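**Week 4: Sound in the kitchen-sink film**

Bring your notes on *Gruvgate* today, even if they're a mess. Mine are too (I've now seen it more times than I'd like to admit, and I still find new things in the sound!).

## Where we left off

Last week was all about the long take. Gruvgate runs to only 189 shots, and we spent most of the hour on the stairwell one. This week, try listening to it with your eyes shut. You'll be amazed how much of the story you can still follow.

## Three kinds of sound to listen for

- **Sound inside the story.** The characters can hear it too: the kettle, the radio, the neighbour's drill.
- **Sound laid over the story.** Music and voice-over, mostly. Gruvgate has hardly any, so when the strings come in at the bus depot they hit hard.
- **Sound we can't place.** My favourite! The low hum under the dinner argument could be the fridge, or it could be the score. The film never settles it.

Compare *Fidico*, made for next to nothing and shown in a hall with 300 seats and one working speaker. Its sound is rough, and I love it. Dialogue drops away under traffic, and you lean in to catch it.

## Clip work

We'll watch the breakfast scene from *Okeke* twice, first silent and then with sound. Write down every noise you *expect* on the first go. On the second, tick off the ones that are really there. Most people expect far more than they get.
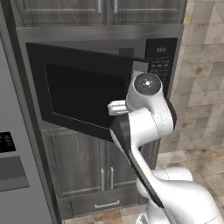
Then swap lists with the person next to you and talk about the gaps. Why leave out the footsteps? Why is the spoon so loud? Don't worry about the "right" term, plain words are fine.

## For next week

Watch *Gevach* up to the wedding (the library copy has the better subtitles). Pick one scene of your own and write 25 lines on its sound. This feeds straight into the 3000-word essay, so choose something you really want to spend time with.

Reading: chapter 6 of the course pack, skip the bit on dubbing, we'll do that after the break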